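PRESS RELEASE

For immediate release: September

Suvis adds wire dish racks and mixed tableware to its Cistuddale range

CISTUDDALE. Suvis, the kitchenware supplier, will add a wire dish rack and a mixed set of plates and dishes to its catering range this month. The items are intended for small canteens, tea rooms and shared kitchens where washing-up is done by hand and plates are left to drain on the worktop. They will be sold under the Cistuddale name and stocked at the Silton warehouse.

The rack is made of thin dark metal wire. It has a rounded rectangular upper rim, horizontal side wires and parallel wires along the bottom. It is supplied in one piece and needs no assembly. 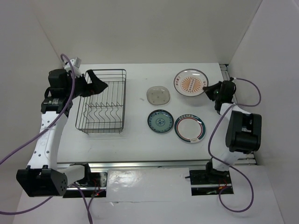 Cistuddale wire dish rack with four plates and dishes on a white worktop.

The tableware has been chosen to cover different rim heights and wall thicknesses, as most shared kitchens own plates from more than one set. Trade customers told Suvis that racks sold for a single plate size are of limited use to them. A thick ceramic plate and a thin plastic one need to stand in the same rack without either tipping forward.

The range includes a large round ceramic plate with a white glazed body. The outer rim carries a dark teal-green band with a thin dark red line inside it. In the centre is an orange sunburst, crossed by a narrow plaque holding a column of circled Chinese characters. The inner wall is left plain white.

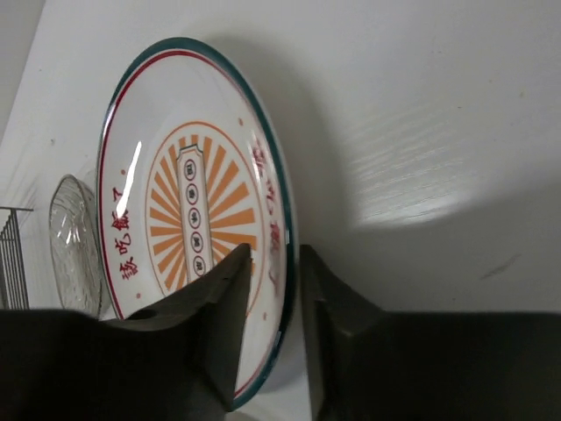 Ceramic plates in the range are packed with card between each piece and should be unpacked on a flat surface. Suvis advises buyers to check the rim and foot of every plate before first use and to report chips within 6 working days of delivery. Replacements are sent from Silton and do not have to be ordered in full cartons.

Clear plastic plates are offered alongside the ceramic ones for sites that serve outdoors or to children. They are sold separately and can be added to any order.

Inside the rack, wavy wire dividers hold plates upright. The rims of larger plates stand above the top wires, so a plate can be taken out by its edge. Suvis recommends loading from one end and leaving space between deep dishes.

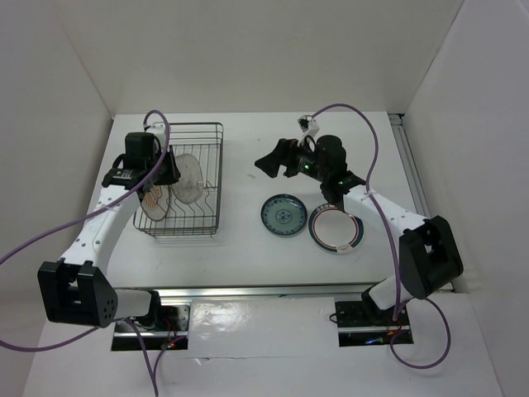

The first delivery consists of 2478 racks. These will be shared between trade accounts and the Brzozowska chain of kitchen shops, which will carry the range in 69 branches. Trade customers may order up to 2 sample racks before placing a full order. Samples are charged at the normal trade price and credited against the first invoice.

Racks and plates may be ordered together or separately. Care sheets are packed with each item, and further copies can be requested from the Silton office.

Notes to editors

Suvis supplies kitchenware to trade and retail customers. Cistuddale is its range for hand-washing and draining.

Product sheets and trade terms are available from the Suvis press office, Silton.

ENDS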